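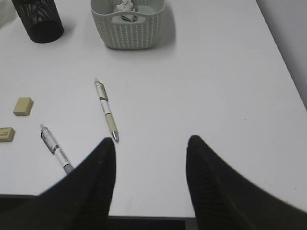
Robot arms at the packing tables: questions from staff

These are the questions that came in through supervisors and the box by the break room at Drorstead. Answers are from Nana Akpalu (operations) and Seidu Amegashie (automation lead). Updated 23rd November.

What is being installed, and where?

Two arms, both in the kitting area at Drorstead. They go on the office supply kits first: pens, erasers, small desk items. Nothing changes at Wallport for now. The returns desk, receiving and the loading dock are not part of this.

What will the arms do?

They pick small items off a table and put them in a container. The same arm has to handle a pen and an eraser without anyone changing the fingers in between, and most of the setup time so far has gone into that. Folding cartons, taping, labeling and the final check stay with people.

Am I going to lose my job?

No jobs are being cut because of the arms. Temporary hiring for the school season will probably be smaller than in past years. If a permanent packer leaves, the position will be looked at the same way as any other open position. Those are the terms we agreed to in October, and the signed copy is posted at the time clock.

Will my pay change?

Base pay stays the same. If you complete the cell operator training and are assigned to an arm, you move up one pay step for as long as you hold that assignment. Piece bonuses in kitting end when the arms start regular production and are replaced by a flat bonus for the line. Payroll can tell you what the difference would be for you, using your own past slips.

I have been told I will be "minding" a robot. What does that mean?

You keep the item table supplied, clear anything the arm drops or can't pick up, and remove finished kits. When the arm stops and asks for help, you look at the screen, fix the problem and restart it. One operator covers both arms. You will walk more and reach less than you do now. Some people who tried it said the waiting was harder than they expected, and we are looking at what else can be done from that position.

Do I have to line the items up for it?

No. Pens can lie at an angle and point in different directions. They should not be stacked or crossed. Leave some space between items so the fingers can get down on both sides, and keep items back from the edge of the table.

Why is it so slow?

It is slower than an experienced packer and we expect it to stay that way for thin items. The target before regular production is 1,000 picks in a row with no more than 2 calls for help. We have not reached it yet. Pens are the main reason, mostly when one rolls as the fingers close.

Is it safe to stand next to it?

You can stand beside the table while it runs. The arm moves at reduced speed when the floor scanner detects a person and stops on contact. Do not put your hands between the fingers, even when it is paused. Press the yellow hold button before you reach onto the table, and wait for the light. Long hair is tied back and lanyards come off, the same as at the carton machine.

There is a camera on the arm. Is it recording me?

The camera is on the wrist and points down at the table. It may pick up your hands or sleeves. Recordings are used to correct bad picks and are deleted after 20 days. They are not used for attendance, discipline or individual rates. There is no microphone.

Who do I call when it breaks?

Call the maintenance desk first. If they can't clear it, they call Heffernan, who installed the cell. Please don't open the control cabinet. While an arm is down, the table goes back to hand packing and nobody's numbers are affected.

How do I sign up for the training?

Put your name on the sheet in the kitting office. The course takes two shifts, is paid at your normal rate, and is held at Stetwood, with a van from the front gate. You don't need computer experience. Places go by length of service, and people already working in kitting are taken first.

What if I don't want to work with it?

Tell your supervisor. There are hand packing positions on the mixed order line, and a move there does not affect your grade or your shift.

My question isn't listed.

Write it down and put it in the box, with or without your name. Seidu is in the kitting office at shift change and will also answer in person.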